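Ilham Ragab does not like the word "teach". She has spent most of a year getting two robot arms to clear a table at Covar, on the upper floor of a former seed merchant's in Drimton, and she would prefer that we called it showing.

"Teaching suggests the other party is paying attention," she says. "The arms copy. If I hesitate over a bowl because I'm thinking about my lunch, they learn to hesitate over bowls."

She works from a chair with a pair of handles in front of her, one for each arm. When she moves a handle, the arm moves; when she squeezes, the jaws close. Each go at the task is stored as an episode, and on the day I visit the tally for table clearing stands at 1,753. Of those, 478 have been thrown out, mostly for what the log calls "operator error" and Ragab calls "me".

Before the handles she did it the other way, taking hold of the arm and walking it through the job. She rather misses it. "You feel the weight of the thing. You also get your own elbow in every recording, and then the robot thinks an elbow is part of the washing up."

Her first hundred episodes were, by her own account, beautiful and useless. She had been too tidy. Every cup was set down in the same spot, every approach made from the same side, and the moment a colleague moved a cup the width of a thumb, the arms went confidently for thin air. These days she shifts things between goes and makes small mistakes on purpose, so that the recordings have some recovering in them.

"It's the only job I've had where being slightly clumsy was in the training notes. I wrote the training notes, admittedly."
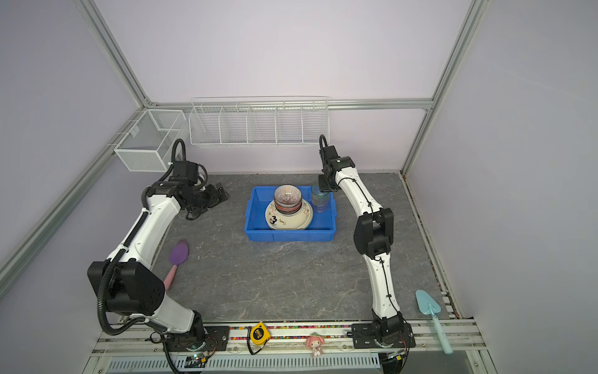 Page last changed: September, Wednesday, 16:40

Crockery is the part she talks about with most feeling. A bowl stacked on a plate in the blue tray is, she says, a fair day's argument between two arms. Glasses are worse, and see-through cups worse again. As for the bunny-eared figurine on the front rail, she will say only that it has seniority.

I have a turn. It takes me four minutes to pick up a spatula, and I am told kindly that the episode will not be kept. Ragab then does it while finishing a sentence about Kinyua, the software that sorts her recordings, which she regards as a strict but fair headmaster.

Does she worry about being copied out of a job? She considers this for as long as it takes to reset the table.

"It has my habits, not my judgement. It once spent a whole afternoon putting a plate down and picking it up again. I looked back through the recordings and there I was, doing precisely that, 444 episodes in, because I couldn't decide if it was straight."

The next task is folding tea towels, for which Brurkov, who make the handles, have promised her a lighter pair. She has been practising at home, badly, on both sides.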